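Station check, tidy-up task (ball to tray), Thursday, 4 p.m.
Checked by Llinos Morris. Comments by Mared Meredith.

1. Finger pads fastened. OK
2. Pad faces free of cracks. OK, scuffs only. Pads have done 496 grasps since fitting, limit is 911.
3. Jaws open fully before start. OK
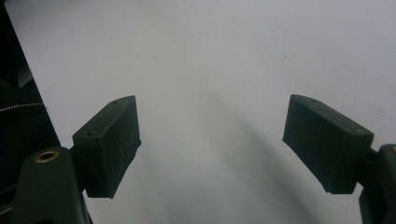
Items 2 and 3: pads apart, nothing held.

4. Table clear of anything that isn't part of the task. OK
5. Ball placed by hand, not rolled in. OK
Comment: Plolik wants a softer ball next. Leave it for April.

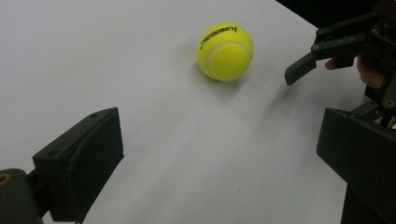 Item 5: tennis ball on the white top, jaws open.

6. Cables clear of hands and sleeves. RECHECK
7. Floor cables taped. RECHECK, add tape on the right side.
8. Tray within reach of the left hand. OK

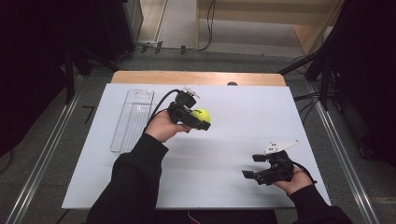
Comment on 6: leave slack at the wrist, but not a loop a thumb can go through. Hosik has shorter leads.

Comment, general: a person clears a table like this without thinking. The Wotier arm still needs up to 12 tries – I would not sign it off for a kitchen yet. Sorting on a bench, maybe.

Recheck 6 and 7 before the next run. L.M.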